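Getting our sums right for the second bench

Many of you have stopped me in the corridor to ask when the new arms are coming, so I thought I had better put it all down in one place. The short answer is November, if Bramance keep to their word (and they have been very good to us so far!).

The pair of arms on the white table has been earning its keep on tub and tray work, and it has taught us a lot about what to ask for next time.

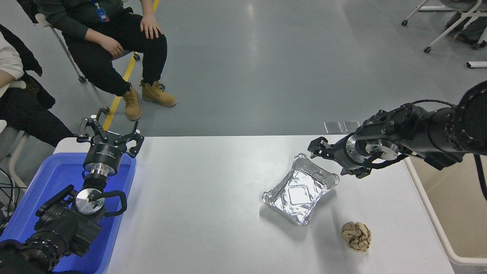 Tarık Gündoğdu

Our quote for the second pair's grippers came to £2296, with £360 on top for spare fingers – I did wince, but we would only end up ordering them later. I have also put aside £800 for cabling, trays and all the small bits that never make it onto the first list. Stukitz wanted rather more for much the same thing, and a nine-week wait.

If you have views on where the bench should go, do come and find me before the order is signed. I am usually in by 9 and the kettle is generally on.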